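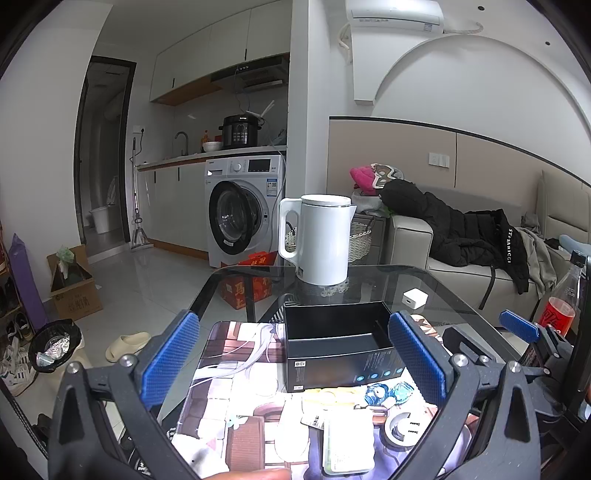
Open box and desk mat on the glass-topped table

Bathroom range meeting, September 2021
Present: Rozália Szűcs (chair), Zsolt Szalai (notes), the Vukar fitting team
Apologies: Bepari

1. Notes of the May meeting
Agreed with one change. Under item 3, "basin waste" should read "bath waste".

2. Onden basin mixer
Zsolt reported that the matt finish marks too easily near the spout. The supplier has offered a harder coating at the same price, with a wait of up to six weeks. Agreed to accept. The chrome version stays in the range as it is.

3. Anitz wall-hung basin
The fitting team asked for longer bolts to be packed as standard. The present ones do not suit tiled stud walls. Rozália to raise this with Bepari. The 40 cm basin will be offered with the tap hole on the left or right. The version with no tap hole is dropped.

4. Showroom
The corner bay will be refitted with the Anitz basin and a walk-in screen. There was some discussion about whether the taps should run. No decision; Zsolt to get a price for the pipework first.

5. Brochure
Page 6 still shows the old towel rail. To be replaced before printing.

6. Any other business
Spare cartridges for the discontinued Onden bath filler will be kept for three years. Returned shower trays are to be labelled on arrival and kept apart from new stock.

Actions
RS: bolts, brochure page
ZS: coating order, pipework price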